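3.2 Materials and Sampling

The study covers woven shell fabrics used in soft carrying goods: laptop sleeves, briefcases, and daypacks. Knitted and coated nonwoven shells were left out, as their seams fail by a different mechanism and are tested under a separate procedure. All fabrics were polyester in a plain or near-plain weave, with yarns dyed before weaving to give a mottled gray or blue surface. Two mills supplied the cloth. Jastex provided the lighter grades and Sarkar the heavier ones. Finished goods were bought through ordinary retail channels, so the production lot is known only for the cloth supplied directly by the mills.

A total of 3,108 seam specimens were cut. Of these, 2,297 came from roll goods sewn in our own workroom and the rest from finished bags. Specimens were conditioned in the laboratory atmosphere until their mass was stable. Any specimen with a broken needle thread, a skipped stitch, or a visible pulled yarn within the gauge length was set aside before testing and does not appear in the total.

3.3 Seam Opening and Seam Slippage

The literature uses "seam opening" for at least two quantities. The first is the gap between the two folded edges of the shell when a load is applied across the seam. The second is the distance over which warp or weft yarns have shifted away from the stitch line, leaving a band of parallel yarns with little or no crossing. Following Pathirana, we call the first quantity gap width and the second slippage. The two are related but should not be added together. A seam with low stitch density can show a wide gap and almost no slippage, while a densely stitched seam in a slick, loosely set cloth can show the reverse.

Gap width is also affected by what lies under the shell. Over a padded panel the fabric is held in a shallow curve, and the seam allowances are pressed outward by the foam. Over an empty compartment the panel can fold, and the gap may close at one end while it widens at the other. For this reason flat-strip results cannot be carried over directly to the finished article. 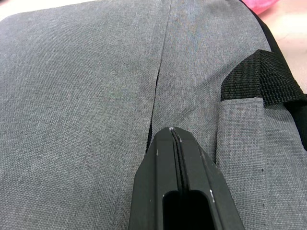
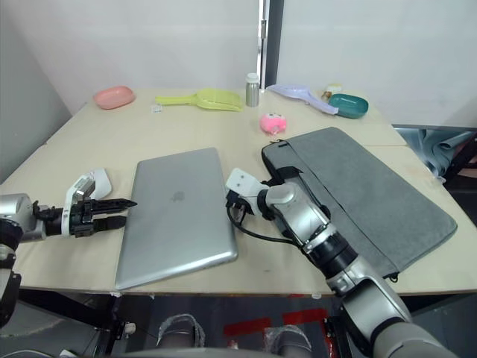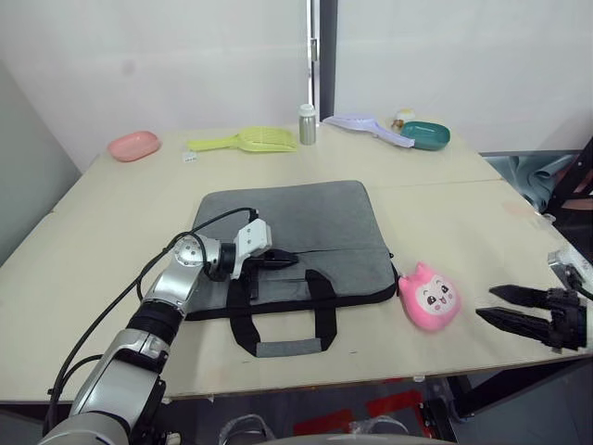
Figure 2. Heathered gray woven fabric with a narrow seam or slit (first panel); closed laptop on a tabletop (second panel); laptop bag on a table (third panel).

The dependence on curvature was treated by fitting each panel with a single effective radius, measured with a contour gauge at the midpoint of the seam. Chowdhury used three radii per panel and reported a small gain in fit. We repeated her procedure on a subset of the roll goods and found that the added terms were poorly determined, mainly for short seams, where the gauge positions overlap. The single-radius form was kept for all later work.

Heathered cloth causes a separate problem in reading slippage. The usual practice is to count displaced yarns under low magnification, using the contrast between the yarn and the exposed backing. In mottled fabrics the contrast between neighboring yarns can be as large as the contrast with the backing, and two operators may place the edge of the slipped band several yarns apart. A contrasting strip was therefore placed behind the shell of each sewn specimen. This was not possible for finished bags, and their slippage values carry a wider uncertainty, which is given in the last column of the results table.

3.4 Loading Procedure

Specimens were mounted with the seam parallel to the jaws and centered between them. A small pretension was applied to remove slack, after which the crosshead was moved at a constant rate until the target load was reached. The load was held, gap width was read at the midpoint and at both quarter points, and the specimen was released. Readings after release were taken following a fixed rest period. Residual gap width is defined as the midpoint reading at the end of that period less the reading at pretension.

Cyclic loading was applied to 1,785 specimens, all from roll goods. Load and gap width were logged with the Netden recorder and exported without smoothing. Thread for the sewn specimens was a corespun polyester sold by Fosance, used in one ticket size only, with tension set on scrap cloth from the same roll before each sewing session. Needle size was matched to the cloth weight and was not varied within a grade.

Specimens that slipped in the jaws were excluded from the analysis of gap width but kept for the stitch-density comparison in Section 4.1.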